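Where the Press May Stand

Wednesday, December 4, 2019

When the fisheries talks between the coastal districts of Tagle and Lesteck resumed in November, accredited reporters were told that they would be admitted to the opening statements and to nothing else. The notice ran to a single page. It gave no grounds and named no official to whom an appeal could be made. By the end of the first morning, 57 journalists had signed a letter of protest, and a dispute over access had begun to compete for attention with the talks themselves.

Access to negotiations of this kind has never been a settled right in either district. The 30-year-old agreement under which the two sides meet requires only that the public be "kept informed of the progress of discussions". Successive delegations have read that phrase generously or narrowly according to the temper of the day. In calm years, correspondents have sat at the back of the chamber. In difficult ones, they have waited in the car park for a printed statement.

Jayson Rivera, who has covered the talks for the weekly Pilon since they moved to the old customs hall, was among the first to sign. He accepts that some sessions must be held in private and has no quarrel with delegates who wish to test a position before defending it in public. His objection is to the manner in which the line was drawn. Two reporters were asked to leave a corridor that had been open to them the previous afternoon, and a third had her pass withdrawn for 4 days after putting a question to a delegate on the stairs.

"A rule that is announced after it has been broken is very hard to obey," he says.

The Lesteck delegation disputes this account in part. Its written reply states that the corridor had been reserved for delegates throughout, and that the withdrawal of the pass followed an earlier warning. The Tagle side has declined to comment on individual cases, although it has confirmed that it was consulted on the notice before it was issued.

Pacita Ignacio, a former registrar of the talks who now teaches public administration at Wovley, considers the disagreement to be largely one of drafting. In her time, she recalls, each delegation named a press officer with the authority to settle complaints on the spot, and most were dealt with before lunch. The posts were merged five years ago and later left vacant. Complaints now go to the joint secretariat, which meets once a month and publishes no record of its decisions.

She has proposed a short code of conduct, to be agreed by both delegations and displayed at the entrance. It would set out which rooms are open and at what hours, require a written reason for the withdrawal of any pass, and allow a reply within a day. Reporters would undertake in return not to approach delegates during adjournments – a concession that several signatories of the letter have already said they would find difficult to make.

The secretariat has agreed to consider the draft at its next meeting. Until then the November notice remains in force.
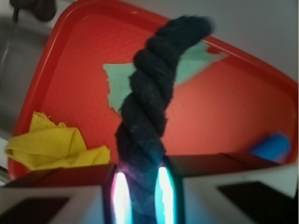
The code would also deal with the physical boundary between press and delegates, a matter on which the present rules are silent. Reporters have complained that the limit of the public area shifts from one session to the next according to who is on duty. Ms Ignacio's draft asks for a rope across the hall at a fixed point, and she would like it to be a substantial one, thick and tightly twisted, in a navy as dark as the length seen against the red plastic tray. A strip of tape on the floor, in her view, is too easily moved. Mr Rivera supports the proposal, with the reservation that the position of the rope should be agreed in writing before the hall is opened. Both expect that point to take up most of the secretariat's meeting.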